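Teaching the wrist camera to doubt itself

Mar 8, 2024

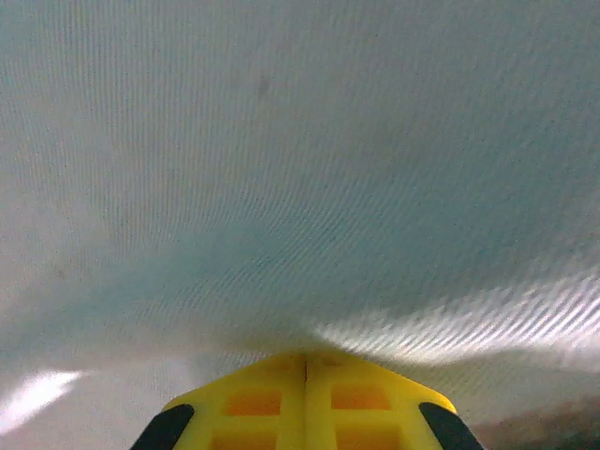 Wrist view, fingers together, ribbed fabric very close.

I promised back in September that I'd write up the cloth work on Bokix, and then I got completely buried in it, so thank you for your patience (and for the kind emails!).

The trouble is all in the close range. From farther back our segmentation does fine, but once pale fabric fills most of the view and goes soft, there's hardly an edge left to hold on to. Glare makes it worse – the old code loved a bright streak and would happily call it a fold, then hand the planner a grasp point right in the middle of it.

So I've added a confidence map. Each patch gets a score for how much ridge texture it has, the blown-out patches are masked, and if too little is left the controller backs off 5 millimeters and looks again. It's slower, I'll admit, by 90 milliseconds a cycle, but I can live with that.

I replayed 400 saved approaches through it over at Kunholm, and 117 of them now ask for a second look. That seems like a lot to me, so the threshold is next on my list – along with the shaded bands, which it still mistrusts more than I'd like.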